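Table setup and house rules – the questions I keep getting

I look after the shared arm bench at Mustgate, and these are my answers to whatever lands in my inbox. If yours isn't covered, write to me and I'll add it!

Do I really have to tape the mat?
Yes, every corner. A mat that creeps a little between runs will quietly wreck a whole day of data, and you won't spot it until you're scrolling through 500 episodes wondering why the grasps drift. Masking tape is fine. Wrinkles in the tape are fine too, as long as the mat itself lies flat.

How many objects can I put out?
For the Harasym place task, 2. I know it looks bare (people always want to add a mug), but extra stuff belongs in the Forow clutter set, and mixing them makes a mess of the labels.

Where does the arm go between runs?
Fingers closed, clear of the objects, holding nothing. Please don't park it resting on the mat.

Can I reach in and fix a block that fell over?
Pause first, then reach. I don't care how slow the arm is going – pause it. Mark the episode as touched and start a new one.

What about sunlight?
Leave the blinds however they were when you started. Soft shadows from the window don't bother me, but a blind going up halfway through episode 152 does.

Who signs off a new layout?
Me, or whoever is on the Tomden desk on Monday. Send one picture of the table before your first run.

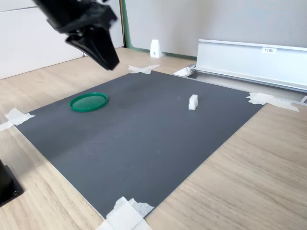
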